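4.2 Sperrige Gegenstände mit beweglichen Teilen

Die Objekte aus Abschnitt 4.1 haben eine Eigenschaft, die man erst vermisst, wenn sie fehlt: Sie behalten ihre Form. Ein Kamerastativ tut das nur unter Vorbehalt. Seine Beine liegen im zusammengelegten Zustand selten genau parallel, der Schwerpunkt verschiebt sich zum Kopf hin, und die Klemmen bieten den Fingern Kanten an, mit denen unser Griffplaner nicht gerechnet hatte. Für den Datensatz Erau haben wir deshalb 100 teleoperierte Demonstrationen mit einem liegenden Stativ aufgenommen. Die Bedienung teilten sich Thảo Khương und Tuấn Tăng, deren Auffassungen von einem guten Griff sich als erfreulich unvereinbar erwiesen.
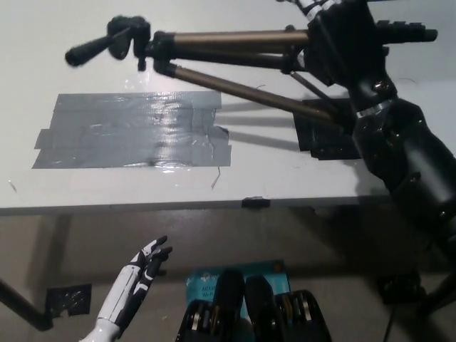
Abb. 5: Griff an den Stativbeinen aus Sicht der Kopfkamera. Die zweite Hand (links unten) ist geöffnet.

Das Verfahren Hulteo sagt zunächst eine Kontaktregion vorher und wählt erst danach die Fingerstellung. Trainiert wurde ausschließlich mit Bildern der Kopfkamera. Spiegelungen auf glänzendem Klebeband und harte Schatten auf der Tischplatte wurden nicht maskiert; ein Verfahren, das nur auf sauberen Tischen funktioniert, wäre in unserem Labor arbeitslos.

Nach 800 Trainingsepochen bevorzugte das Modell die Beine gegenüber dem Schwenkkopf, obwohl beide Bereiche in den Demonstrationen vorkamen. Wir würden dies gern als Einsicht in die Mechanik des Stativs deuten. Wahrscheinlicher ist, dass Khương mehr Demonstrationen beigesteuert hat als Tăng. Eine nach Bedienperson getrennte Auswertung folgt in Abschnitt 4.3.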